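Brick sorters and small-set builders wanted, part-time, Trimstead

Hi! I run the building table at Ploro, which is a little shop and workroom in Trimstead where we put together brick kits for libraries, waiting rooms and after-school clubs. I've been doing most of the building on my own since September and I can't keep up anymore, so I'm looking for two people to come in and help me.

The work is small and fiddly and (I think) really pleasant. You start with a baseplate, a tub of bricks and a sheet of notes from me, and you build the beginning of a little place: a wall, a corner, a bit of garden. Then a kid somewhere else gets to finish it. We call these starters, and I want each one to look like somebody has just stepped away from it for a snack.

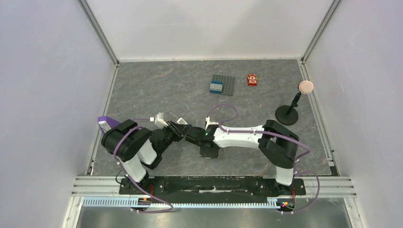 Sylvain Carré wrote back to my first draft of this ad and thinks I should say plainly that the starters are meant to look unfinished, and that people who love completing things are going to suffer. He lasted one afternoon before he began adding roofs. He also wants it known that light blue and white get mixed up in the tubs more than any other two colors, and that whoever applies should have decent light at home if they plan to take any sorting with them.

Fair enough, Sylvain! So yes, please be somebody who can stop. A short low row of bricks is often all I want, and the rest of the plate stays open. I'd rather get nine plates that leave room for ideas than one gorgeous castle.

Hours are Tuesday to Thursday, mornings or afternoons, and you can swap with the other person as long as I hear about it by the evening before. Pay is by the hour and I'll tell you the rate when we talk. We do have a bus stop right outside, the Amham line, and you can leave a bike in the hallway.

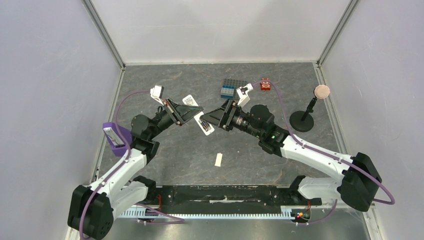 What goes out with each starter matters as much as the bricks do, and that's the half of the job people forget to ask about. Every kit gets a main character, and I spend far too long choosing. I'm very fond of the small red one with the white eyes, next to the baseplate, and I'd like you to write a line or two about whoever you pick so the kids have something to go on. Where does he live? What's he waiting for? Spelling counts a little, being funny counts more. You'd also pack the printed cards and check them against my list before the box gets taped.

Our next big order is 112 kits for the Alarcón reading rooms, plus 70 smaller ones for clubs nearby, so there will be steady work for a good while. Between us we'll probably go through some 1000 bricks on a busy day, and your fingertips will know it!

You don't need experience. You do need patience, okay eyesight (glasses are fine, I wear two pairs) and a willingness to pick things up off the floor.

To apply, send me a short note saying which days suit you and what you'd build on an empty baseplate if I gave you ten minutes. A sketch is welcome, a résumé is optional. Drop it through the door at Ploro or hand it to me at the counter, and I'll call you to set up a time to come in and try a plate.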